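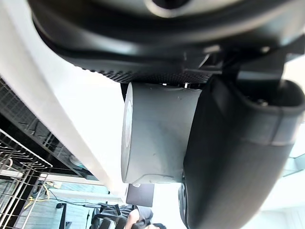
The hand closed on a light gray cylinder, seen from the wrist camera.

Product Review: Clellex Hand and Wrist Camera Package
Prepared by the Grascombe Equipment Review Office

Summary

The Clellex package consists of a four-fingered hand with an opposing thumb, a wrist camera, and the software needed to record from both. It is sold for use on legged robots of human form and may be ordered with or without mounting parts. This office reviewed the package for members who are considering a purchase for handling studies. The package is recommended for research use, with the reservations given under Software and Support.

Grip

Reviewers gave most of their attention to smooth, round objects, which are a common source of dropped items in handling work. The textured strip along the palm is the best feature of the hand. It gives a held object a second surface to rest against, and the fingers do not have to be closed as hard as they would on a plain palm. Members who have used the older Drekov hand will notice the difference at once. Thin, flat items, such as a single sheet of card, remain difficult.

Finger speed is adequate. The default closing force is set too high for soft packaging and should be lowered before first use.
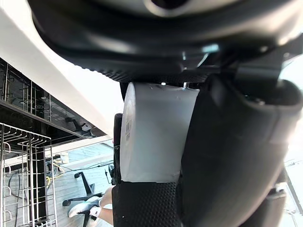
Page last changed: December. Replaces the earlier text on grip and camera placement.

Camera Placement

The camera looks out past the palm toward whatever the hand is holding. This position is useful for judging contact between the fingers and the object. It also has a cost. A thick item, such as a roll held under the palm, takes up the middle of the view, and the hand itself takes up the top. Members who need a clear view of the work area should plan for a second camera at head height. The Maluleke head mount was found to fit without changes.

Exposure is automatic and cannot be locked in the current release. Bright walls and windows may wash out part of the picture.

Rest Position

With the arm lowered, the camera faces the robot's own legs and feet. Recordings that begin or end in this position will include a good deal of the robot's body, and members should decide in advance whether to trim them.
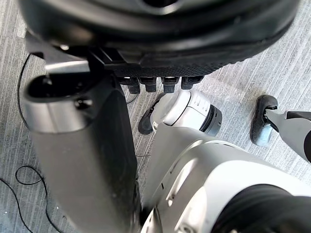 Wrist view with the fingertips above the robot's feet.

Software and Support

Setup took 73 minutes from opening the case to the first recording. The printed guide is clear up to the point of calibration, after which it refers the reader to a web page that was not available during the review. Calibration files are saved under names that do not include the side of the robot, so left and right hands are easily confused. Members with two hands installed should rename the files by hand.

Recording stops without warning when the storage limit of 1000 clips is reached. The limit may be raised to 2000 in the settings file, though the guide does not mention it.
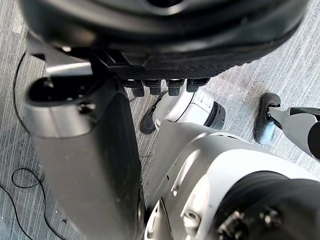
Requests for help were answered in about 2 working days. The replies were courteous and correct, but each question had to be sent through a general form, and the office was asked more than once for a serial number it had already supplied. A direct contact for institutional buyers would be welcome.

Rating

Grip: very good
Camera: good
Software: fair
Support: fair

Members may borrow the review unit through the Grascombe loan desk. Requests should state the robot model and the mounting plate required.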